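Limlow House Residents' Association
Minutes of the February meeting, held in the ground floor playroom, 7:00 p.m.

Present: nine households, plus one baby, who abstained throughout.
Apologies: the second floor, collectively.

1. Minutes of the last meeting
Approved, after the word "shouting" was changed to "discussion" in item 4. The second-floor objection to this change was noted in advance by letter.

2. Hallway lighting
The Leclerc timer switch has been fitted and now gives residents 70 seconds to get from the front door to the elevator. The third floor felt this was plenty. The third floor was invited to try it with groceries. The chair will look for the instruction sheet, last seen in the boiler room under the other instruction sheets.

3. Money
The balance stands at $3,034. A bill from Cadex for clearing the gutters is expected and will make this figure less attractive. One household asked what happened to the bake sale money. The bake sale money is the $99 already included above, and the household was thanked for its brownies.

4. The playroom blocks
This took up most of the evening. The wooden blocks have been kept in one large cardboard box since the playroom opened, and the box has given up. White bins have been put on the table in its place, with the idea that each color gets its own. The meeting looked over the progress so far.

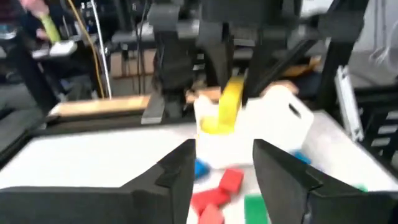
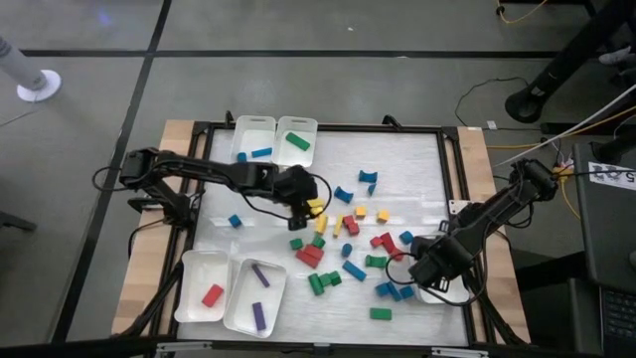 White bins and a good many blocks still to be put away.

5. Rules for the bins
Moved: that blocks be sorted by color. A counter-motion, that they be sorted by shape, was put forward on the grounds that anyone building a bridge wants all the arches in one place and does not care what color they are. Discussion followed (see item 1). Color won by two votes, with the arch party asking that its disappointment be recorded. It is recorded.

The matter of purple was then raised. One side held that purple is a kind of blue and should not take up a bin of its own. The other side held that this was the sort of thinking that ruined the old box. Agreed: purple keeps its bin. Anyone found putting purple in with the blue will be asked to take it out again.

Cylinders go with their color and get no special treatment.

It was suggested that each bin be labeled. The first floor offered its label maker, which prints only in capitals. Accepted. A further suggestion, that labels should have pictures for children who can't read yet, was met with the reply that the blocks themselves are colored and the children seem to be ahead of us on this.

6. Whose job is it
Moved and carried: whoever has the playroom last in the evening puts the blocks away before leaving. "Away" means in a bin. It does not mean along the windowsill, in the radiator cover, or in the pocket of a coat that then goes home to the fourth floor. The fourth floor said it would check its coats.

7. The shelf
The Ivwood shelf bought for the bins is still in its packaging. Two households each believed the other was putting it together. Both have now been assigned to it. The bins stay on the table until the shelf is up, and the jigsaw group will have to use the other end of the room.

8. Any other business
The playroom clock is wrong again. The stroller parked by the mailboxes remains parked by the mailboxes. A request for better cookies at these meetings was referred to the household making it.

Meeting closed at 8:50 p.m. by the playroom clock.

Actions
Chair: find the timer instructions.
First floor: labels, in capitals.
Fourth floor: coats.
Ground floor and third floor: shelf, together, before the next meeting.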